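# Talk notes: the gripper that lied about its width

- Start without slides. Ask who has trusted a log file because it was green. (Wait for hands!)
- We were collecting demos on the Ilimik grippers, 3000 of them, and the Renden policy trained on them kept closing on thin air. I blamed the training code for ages. 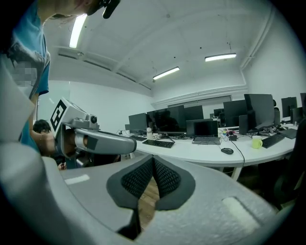
## What broke

- Jaw width comes from the marker tracking, and our tracker (Obura, version 34) dropped out whenever the ceiling lights washed out a marker. Fine, it happens. But then it repeated the last good width and marked it valid. No warning, nothing!
- Two grippers, one in each hand, so a freeze on one side looked like a person just holding still. Say this slowly, it's the bit people miss. 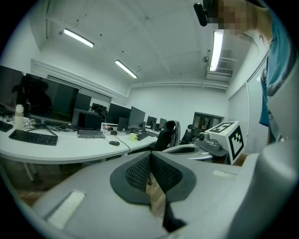
Dinder's safety lead asked what would have happened if the arm had been holding something heavy. Fair point, and I had no good answer: it would have opened at the wrong moment and dropped it.

## What we changed

- Tracker lost for 30 frames? Stop the recording, beep, throw the take away.
- Replay arm capped at 90 mm per second until the widths check out (yes, it's painfully slow, I brought snacks).

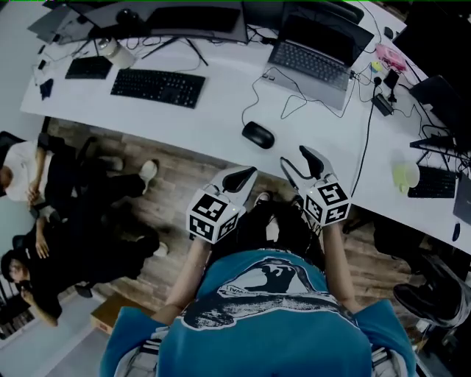 *Two-handed work with the marker cubes, by the long desk.*

- Questions. If the lights come up, ask for them dimmer again.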